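What an open day should measure

The Clinitz open day at Larkwood ran over a Saturday in June, and I went for the bench demonstrations. The talks upstairs covered market size and labour supply, and I have nothing to add to them. The benches were on the ground floor, and the one I stayed at longest had two arms on a shared front rail working on a cloth in a clear plastic bag.

My argument is simple. Public demonstrations of robots should be judged on dull tasks with soft objects, and the organisers should publish every attempt, including the failed ones. Most of the benches at Larkwood did neither. A pick-and-place cell from Workdale moved rigid blocks between fixed trays all morning. It was quick and it did not miss while I watched. It also told me very little, as rigid blocks in known positions have been a solved problem for a long time.

A bag is a different matter. Clear film has few features for a vision system to hold on to, and what it does show changes with every shift of the light. It folds under the fingers. When one arm pulls, the shape seen by the other arm changes. The cloth inside adds weight that moves about. There is no single correct place to grip, and a grip that worked at one moment may be useless at the next.

Folasade Tamuno, who ran the bench, kept a tally sheet taped to the bench leg where visitors could read it. By the time I left it showed 30 attempts, of which 9 had ended with the cloth out of the bag and no human help. She offered no apology for the figure and did not need to. The written definition of success was on the same sheet: cloth clear of the bag, bag still in one gripper, no restart. I saw no other bench with a definition of success on display.

Roman Cieślak of Cruickshank objected to this when we spoke over coffee. He holds that an open day is for the general public, and that a visitor who sees 21 failures will go home believing the technology does not work. I accept that some will. I would still sooner have them leave with a true figure than with a polished sequence run under conditions that no kitchen or laundry will ever meet. A buyer who has only seen the polished sequence will find out the true rate later, at greater cost.

There is a second point, on clutter. Many benches are stripped bare before the doors open. This one had a vase of flowers at the back, a pillow and a glove on the table, and the arms had to work with them there. Suha Qudah, who writes the test plans, told me the objects are changed between sessions and the list is kept with the results. The log stood at 3,292 attempts before the open day. I would like to see that log made public, together with the object lists.

I have one complaint. The sheet recorded failures as a single class. A dropped bag, a torn bag and a time-out are three separate faults with three separate remedies, and a column for each would take no effort to add. I said so to Hussam Matar on the way out and he wrote it down.

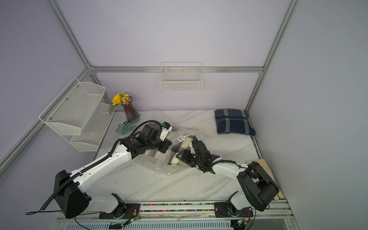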